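Another plaque on the wall

The Plondovdale builders' association gave out its awards again in August, and for the third year running I sat through the dinner at the table closest to the kitchen doors. I run a two-person estimating business out of my spare bedroom. I get invited because I pay dues.

I want to be fair. Some of the people who went up there deserve a lot more than a glass rectangle. Huguette Lecomte got the site leadership award, and I have worked under her on two jobs. On the Erka warehouse she stopped a pour at 6 in the morning with 12 men standing there on the clock, and she was right to. I don't know anyone in the trade around here who would argue with that one.

But read the criteria sometime. They're on the back of the program. "Demonstrates vision." "Inspires others to build boldly." There is nothing in there on finishing a job near the number you bid, or on paying your subs inside of 50 days. Gruketti took Contractor of the Year, and I know a drywall crew that waited until spring for their last check from Gruketti. I asked a board member how the nominations work. You nominate yourself, it turns out to cost $100, and you can buy a half-page in the program at the same time.

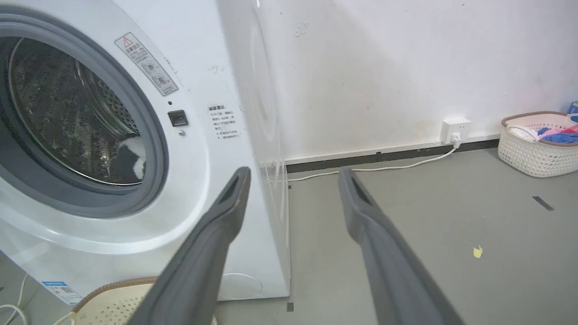 The part that bugs me most is the mentoring pledge. Every winner signs it, they get their picture taken signing it, and then I never hear of it again. When I asked how many apprentices had been matched with a mentor since last year I was told the program is "still being shaped." It was being shaped when I joined. Meanwhile Öztürkmen, who don't belong to the association and have never won a thing, take on kids from the high school every summer and teach them to read a set of drawings. Two of those kids can do a takeoff faster than I can - I've checked their math.

A friend told me I'm being sour and that the night is really for networking. Maybe so. I handed out a few cards and got one call back, on a Wednesday, from a guy selling phone systems.

I did write to the board afterward. I asked them to drop the nomination fee and to put the subs on the judging panel, or at least ask them what they think before the vote. I got a nice note thanking me for my passion. There was also a form attached for next year's table, which seats eight and costs $1,000.

I haven't sent it back yet. Huguette says she'll go if I go, and the chicken was pretty good.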